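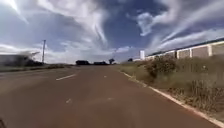

Speaker notes: Drodach kerb-following kit, review after the November loan
Yurii Kravchuk
Slot is 20 minutes plus questions. Slides 1 to 9.

Slide 1. Title
Say who paid: Ullelwood bought the kit at list price. Drodach had no sight of these slides. Lendel lent the second chassis and asked for nothing back.

Slide 2. What is in the box
Camera on a short mast, compute unit, wheel encoder pair, mounting plate, two looms. No lidar. GPS is an optional extra and we did not order it. The plate fits the Lendel chassis as supplied. For the Meng chassis we drilled new holes, which took a morning.

Slide 3. What it claims to do
Holds a set distance from a kerb or a painted line on a made road, at walking pace. Stops when it loses both. Read the wording from the data sheet aloud: "continuous edge, either side". The word continuous matters on slide 6.

Slide 4. Set-up
Camera height and tilt are typed in by hand. There is a calibration page, but it checks the lens only. If the tilt is 2 degrees out, the vehicle still drives and reports no fault, and it holds the wrong distance. Recommend measuring with a digital level on the plate and again on the camera housing.

Slide 5. Test method
81 runs on closed road, 64 of them on the Lendel chassis and the rest on the Meng. Each run 300 metres, one direction, safety driver walking behind with the stop button. Offset measured with a tape at fixed marks. The marks were sprayed on the kerb face, below what the camera uses.

Slide 6. Results, kerb mode
White-painted kerb against dark or reddish asphalt: no complaints. The edge is picked up early and held. Bare concrete kerb with grass hanging over it: the line wanders towards the road and then snaps back when the grass ends. Dropped kerbs count as a gap. The unit coasts on encoders for a short distance and then stops. Drodach support confirmed this is intended.
Pause here, someone will ask about driveways. Answer: every driveway is a stop unless line mode is on as well.

Slide 7. Results, line mode
Solid lines fine. Dashed centre lines depend on paint condition. A worn dash is often rejected, and two rejected in a row is enough to bring the vehicle to a halt. Threshold is adjustable but only through the service menu, and the password comes by email from support. Low sun across the camera raises the rejection rate. The clip-on hood helped on the Lendel and fouled the mast on the Meng.

Slide 8. Logs and support
Logs are plain text, one file per run, clock set from the compute unit. The clock resets if the battery is pulled. Support replied to four of our five tickets. The open one concerns the encoder loom connector, which has no latch. We used a cable tie.

Slide 9. Recommendation
Buy for sites with a painted, unbroken kerb. Do not buy for mixed streets on the current firmware. Ask for the latched connector in writing.

Questions likely
Rain: not tested.
Night: not tested, no lamp supplied.
Reversing: not supported.
Other chassis: plate drawing is on the Drodach download page.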